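About us

Fikau is a small robotics workshop and training school. We teach people to teach robots, mostly by hand, and we build a lot of the kit ourselves. Six of us work here full time, and on a busy day the place fills up with students, visiting engineers and anyone else who has signed up for a session.

Our main line of work is household handling: picking up, putting down, tidying, folding, passing things over. A person does the job using a hand-held gripper, the gripper records how it was done, and a robot arm learns from the recordings later on. Soft things are our favourite. Cushions, towels, stuffed toys and coats are all wonderfully awkward, and they never land the same way twice.

How we started

Marina Galanis and Iraklis Alexiou set up the workshop after several years of building test rigs for other people. They wanted somewhere with sofas in it! Most labs they had worked in had a bench, a cage and a box of plastic blocks, and the robots that came out of them were brilliant with plastic blocks. So the first things we bought were seats, and the first arm came three months afterwards. Innes McIver joined to run the courses, Prasanna Nanayakkara took over the mechanical side, and Ifigeneia Drakos looks after software and everything to do with the recordings.

The Bruditz fault

If you've heard of us at all, there's a fair chance it was through the Bruditz fault, so it gets its own section. We tell the story to every new group on their first morning and we'd like it to be on this page too.

Bruditz was our second gripper design. It had a strong spring, a lovely light trigger and a latch that held the jaw closed so your hand didn't get tired. In December one of our students was passing a cushion to another when the latch failed to let go. She squeezed the trigger again, as anybody would, and the jaw shut harder. Her partner had two fingers on the wrong side of the cushion. He came away with a nasty bruise and a split nail, and the session stopped there.

We took all the Bruditz grippers out of use that afternoon. Prasanna stripped every one of them down on the big table and found the same wear on the same small part, a latch tooth that rounded off with use until it rode up over its catch and jammed. The tooth was our design and our mistake. We had tested the latch for 80 cycles on the bench, all of them on a hard block, and a hard block doesn't push back the way a stuffed cushion does.

There was a second problem, and it took longer to find. The recordings from the faulty grippers looked fine. The log said "open" when the trigger was released, whether the jaw had moved or not, so we had a pile of handovers in which the gripper claimed to have let go and hadn't. Ifigeneia spotted it while checking the accident session against the rest. An arm we were training for Kalogeropoulos, one of our longest-standing partners, had already learned from some of them, and on its next trial it hung on to a towel and dragged a side table over. We rang them the same day, withdrew the data and retrained from scratch at our own cost. They were very decent about it (and sent us a new table, which we still use).

What we changed

The latch is gone. Ruseck, the design that replaced Bruditz, closes only while you are squeezing, and if your hand gets tired you have a rest. The jaw has its own position sensor now, so the log says what the jaw did. New parts are tested on soft and hard objects until they break, and we write down how they broke. 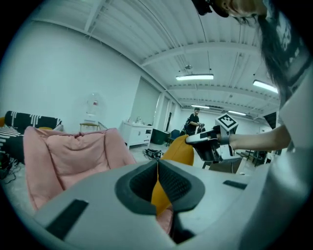

Two grippers, one yellow cushion: practice at the workshop.

The way we run sessions changed as well. We work in pairs for handovers, and either person can call "drop", at which point both let go and step back, cushion or no cushion. Fingers stay behind the jaw line. Before each session everyone opens and closes their gripper three times while a partner watches the jaw, and if it sticks even once it goes in the red tray for Prasanna. You won't be asked to justify putting one there. Innes once put four in before lunch and the workshop survived.

We also keep a fault book, and anyone in the building can write in it. Some entries are serious, plenty are about squeaks, and one very long one is about the kettle. We read it out loud together once a month. It has led to better trigger guards, a quieter spring and a much clearer way of naming recordings, and a lot of the best ideas came from people who had been with us for less than a week.

Come and work with us

We love having new people in. Our short courses need no background in robotics and you'll have a gripper in your hand within the first hour, straight after the Bruditz talk. Schools and colleges can book a half day, and engineers who'd like to see the old latch parts are very welcome to ask. Prasanna keeps them in a jar and will happily talk you through each one!

If your own team has had a similar fault with a hand-held tool, please get in touch. We'll share our test notes with anyone who wants them, including the ones that make us look daft.

Page last updated 26/05/2022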